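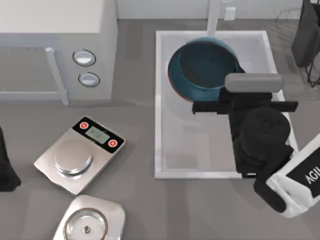

Pan pick keeps failing after teleop demos, sim kitchen

Remedios Sarmiento

Hi all, hoping someone's been here. Teaching the arm to take the pan out of the tray in the sim kitchen, then put it on the nearer scale. Driving it by remote, hand controller, wrist view plus the overhead one. Recorded 408 demos since February. Trained on the lot. Policy gets over the tray fine, comes in towards the right side of the pan, then just hovers. Sometimes closes on air. Replays of the demos work so its not the sim. Do I need more demos or different ones? Deadline is close so short answers very welcome.

Hugo Olmedo

Different ones. Had the same hover. Look at your own driving - bet you stop above the rim and think before going down. The policy learns the stop. Trim any stretch where the arm isn't moving, or practise till you can go straight in. I cut pauses longer than 4 frames and most of the hovering went.

Also is the pan always in the same corner of the tray? Move it. Turn it as well. And do a few where you miss on purpose and recover, say one in 9, otherwise it has no idea what to do when it's slightly off. Start the recording after the miss though, you dont want it learning the miss.

For closing on air, check the gripper signal is lined up with the arm poses. Ours was 7 frames late the whole time and we blamed the camera. Plot both for one demo and you'll see it straight away.

mfinanga

more demos. always more demos

Terkside

Agree with the trimming. Would add, keep to one driver to begin with. We had two people, one grabbed the rim from the side and one came from the top, and the policy went somewhere in the middle and got neither. Pick a grasp and stick to it. Dark pan might be hard to make out in the wrist view too, try changing the lighting a bit between demos. Not sure about the scale part, never got that far.

Contact us | Copyright Nornuveo Help, April 2020 | Back to top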